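Home | Archive | Notes | About | Contact

Print this post | E-mail this post

Water hardness and the second-floor washer

October

The building I live in was switched to a new supply main in spring. Before that the water came from the old Brevside reservoir and was soft. It now comes from wells on the Staltlow side and is hard. The notice taped inside the front door said that the water met all requirements and that residents "may observe minor differences." I observed a white ring in the kettle after 3 weeks and decided to measure things.

My meter is a cheap drop-count titration kit. You fill a tube to the line, add indicator, and count drops of reagent until the color goes from red to blue. Each drop is one grain per gallon. The kitchen tap came out at 16 grains. I repeated the test with water from the bathroom and from the laundry room on the second floor and got the same number each time. Anything over 10.5 is usually labeled very hard, so there is no argument about the category.

A grain per gallon is 17.1 milligrams per liter, expressed as calcium carbonate. The kit counts calcium and magnesium together and does not separate them. For laundry the combined number is the one you need.
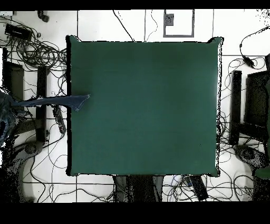
Does hard water wear clothes out faster?
Some, mostly by way of what it does to the detergent. Calcium and magnesium tie up part of the surfactant, less soil comes out, and what stays in the fabric includes mineral residue that makes it stiff. Stiff fabric abrades more at the folds and hems. The usual reaction is to wash hotter and longer, and that does more damage than the minerals.

The detergent mechanism deserves a little more space. Old-fashioned soap reacts with calcium to form an insoluble curd, the same stuff as a bathtub ring. Modern detergents don't form curd in the same way, but anionic surfactants still lose some of their effect. Manufacturers handle this with builders: zeolites, citrates, sodium carbonate, and formerly phosphates. Powders tend to carry more builder than liquids. If you have hard water and use a liquid, you are likely to be short on builder, and adding more liquid mainly adds foam.

I ran a comparison over the summer. It was not rigorous. The load was kept as constant as I could manage: cotton towels, two pairs of jeans, work shirts. Warm wash, same cycle, same machine. The variables were detergent type and dose.

Liquid, label dose for normal water: towels stiff after line drying, gray cast on the white ones by the sixth wash.

Liquid, one and a half times label dose: slightly cleaner, but the rinse water was still foaming when I stopped the drain to look at it. Towels felt coated.

Powder, label dose for hard water: towels acceptable. Some white specks on dark items when the water was below 75 degrees.

Powder, same dose, dissolved first in a quart of hot water: no specks. I have stayed with this one.

Saqib Sandhu, who lives two floors up and used to work in a commercial laundry in Findell, read an early version of these notes and objected to the towels. His point was that terry loops go stiff when dried in still air whatever the water is like, so stiffness on the line is a poor indicator. He suggested drying a control towel washed in distilled water. I did that. The control was stiff too, though less so. I can't put a number on "less so" and will not try. The gray cast is better evidence and it did not show up on the control.

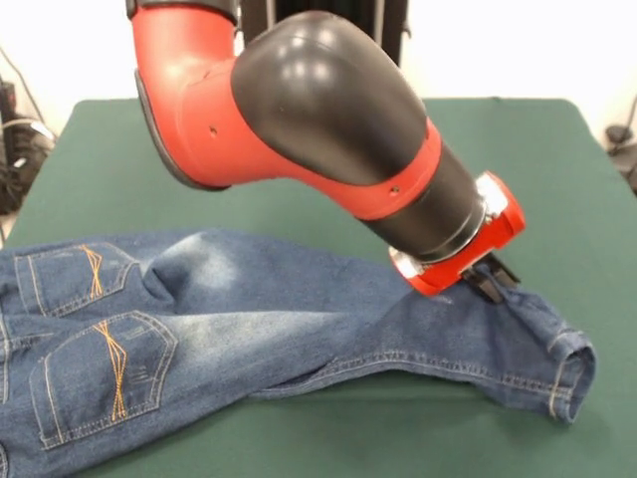
He also raised the question of vinegar in the rinse. A half cup of white vinegar will dissolve a light film of carbonate. It does nothing for the calcium that arrives with the next fill, and some rubber parts are said to suffer from repeated exposure. I use it on towels once a month and leave it out of everything else.

Dark cotton has its own problem. Indigo sits mostly on the outside of the yarn and comes off by abrasion. Mineral particles left in the cloth add to that abrasion, and so does undissolved powder. Turning things inside out, closing zippers, and not stuffing the drum all help more than any product I tried. I also dropped the spin speed one notch for darks. Drying takes longer and the creases are milder.

The machine itself is the other concern. It is a front loader with an internal heater, and a heater in water at this hardness will scale. Scale is a poor conductor, so the element runs hotter for the same result. The Azar manual calls for descaling every 100 cycles in hard water areas. The hour counter on the service menu reads a little over 4,000, and I have no record of it ever having been done. I ran citric acid through it on an empty hot cycle, let it drain, and ran a second cycle with plain water. The second drain was cloudy. A third was clear.

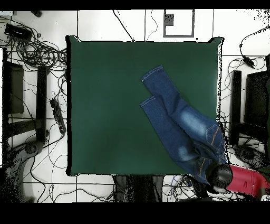
Descaling also shortened the warm cycle by several minutes. The machine does not advance until it reaches set temperature, so cycle time is a usable proxy for the condition of the element. I have started writing the time down on a card above the machine. If it creeps up again I will descale early and ignore the cycle count.

A softener would take care of all of this, but one for the whole building is not my decision, and a point-of-use unit for the laundry room needs a drain connection that isn't there. There are small cartridge units that screw onto the fill hose. At 16 grains the cartridge needs regenerating with salt every few loads, and I know I would forget.

Remaining items: retest the tap in winter, when the well blend supposedly changes, and try sodium citrate as a separate additive with the liquid. I have half a jug of the liquid left.

Filed under: house, water

Print this post | E-mail this post

Contact | Copyright, all rights reserved | Back to top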